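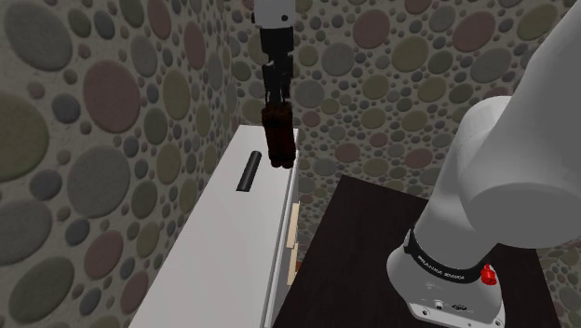
Carys Bowen wrote to ask whether an arm can clear a kitchen counter yet, start to finish, with her in the next room. Not start to finish, Carys, but closer than you'd think, and this section gets you to the fun part!

Guides > Firketti Home Arm > Section 7: First Chores

Home | Setup | Chores | Safety | Forum

7.1 Run a chore in simulation

Always try a new chore in the simulator before you hand it to the real arm. Mistakes are free in there, and you'll make some great ones.

1. Open Pondeda and load the cabinet-top room.
2. Check that the arm's base sits on the table beside the cabinet.
3. Pick one object and one place to put it. Keep the rest of the cabinet top as clear as you can.
4. Set the speed to 35 percent and press Run.
5. Watch the fingers as they close. If they touch a second object, press Stop and move the two farther apart.
6. Repeat until you get 3 clean runs in a row.

NOTE: Long, thin objects are harder than they look. The arm may grab one well and still set it down crooked. Try gripping nearer the middle.

7.2 Move to the real arm

1. Load the saved chore from the Craddock menu.
2. Clear people and pets from the arm's reach.
3. Run it once with the gripper empty.
4. Run it again with the object, keeping one hand by the stop button.

CAUTION: Do not use glass, knives, or anything hot. A clean run in simulation does not promise a clean run at home.

So, can it do chores? Picking up and putting down, yes, and it's a joy to watch. Folding and scrubbing still need you. The Brunberg update in May should help with soft items, and we can't wait to try it on dish towels.

254 shares | 7 comments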